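Sorting Small Items with Two Baskets

Household Guidance Sheet 11
Kakari Home Resource Center
Revised Sep 12, 2021

This sheet is intended for residents who share a table, a playroom or a workroom and wish to keep small objects from collecting on every flat surface. It replaces the earlier sheet on drawer dividers. The method requires two open baskets, a clear tabletop and a short period without interruption.

Choosing the baskets

Select baskets with low sides. A deep basket hides its contents, and items at the bottom are soon forgotten. Rectangular baskets stand neatly side by side and waste less shelf space than round ones. Measure the shelf before buying. The shelves in our Stododden units are 40 cm deep, and a basket that projects past the front edge will be knocked down sooner or later.

The two baskets should differ in color. Labels fall off and young children cannot read them, but a household will remember within a day or two that one color means "stays in this room" and the other means "goes elsewhere." Woven baskets are suitable for dry goods and toys. They should not be used for anything that may leak.

Preparing the table

Clear the table completely and wipe it with a damp cloth. Dry it before setting the baskets down, as moisture trapped under a woven base can leave a mark on some finishes. A pale tabletop is preferred, as dropped beads, screws and pins are easier to find on it.

Set one basket on the left and the other on the right, with enough space between them for a hand to move freely. Persons who are left-handed may wish to reverse the order.

Sorting

1. Gather the loose items from one area only. Do not bring in items from a second area until the first is finished.

2. Pick up each item once and place it in a basket. If a decision takes longer than a few seconds, set the item at the back of the table and return to it at the end.

3. Place items toward one end of the basket first. Open floor at the other end shows how much room remains. Toys, blocks and small jars may share a basket at this stage and be separated later.

4. Check the lids of all jars. A jar that will not close firmly should be emptied or thrown away.

5. Bring out supplies such as packing tape only when the small things have been placed. A large roll takes up a good part of a basket and will bury anything beneath it.

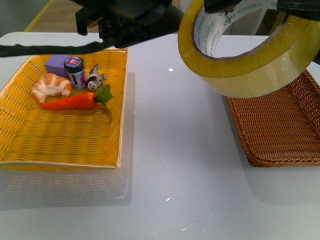

6. Carry the "goes elsewhere" basket through the house and empty it the same day. It should come back to the table empty.

Storing packing tape

Large rolls are best kept on edge or hung from a peg through the core. Rolls laid flat in a warm room may gather dust along the sticky sides. Fold under the last half inch of tape after each use so that the end can be found again. Keep scissors with the tape - not in the toy basket.

Care of woven baskets

Shake baskets out over a bin once a month. Use a soft brush along the weave and the rim, where crumbs tend to settle. Colored baskets should be kept out of direct sun. A basket with broken strands should be withdrawn from use in any room where children play.

Further assistance

Questions about this sheet may be addressed to Ostap Yurchenko, Home Resources, extension 258. Requests for printed copies should be sent to Elango Alva in Room 717. The next revision is planned for February and will include a section on storing craft paper.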